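Table Linens: Frequently Asked Questions
By Noelia Prieto
December
3 min read

Can I put a patterned tablecloth over a plain one?
Yes. Put the plain cloth down first and center the patterned one on top. Dark blue works well under a pale print.

What if the top cloth is smaller than the table?
Let the bottom cloth show. Make the side strips match each other. The strip along the front can be narrower, and most people won't mind.

Does a busy print make it harder to find things on the table?
It depends on the background. A small berry and leaf print on a pale ground still leaves dark items easy to spot, gloves for instance. White items, like a power strip, stand out less.
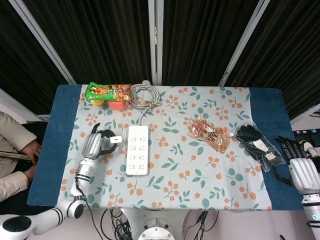
Trinidad Villanueva wrote in that her top cloth slides whenever she pulls a cord across it, and that a thin rubber mesh between the layers fixed it. We have had the same result with the mesh from Sindlow. Cut it 2 inches short on every side.

How do I store spare cords on a table I also use for snacks?
Coil them loosely and close the coil with a twist tie. Keep them toward the back and keep open food and drinks away from any outlets.

How often should I wash the two layers?
Wash the top one when it looks dirty. We wash the bottom one once a month. Wash dark blue separately the first few times.

Should I iron them?
Only the top one. Fold lines in the bottom cloth relax in a day or two.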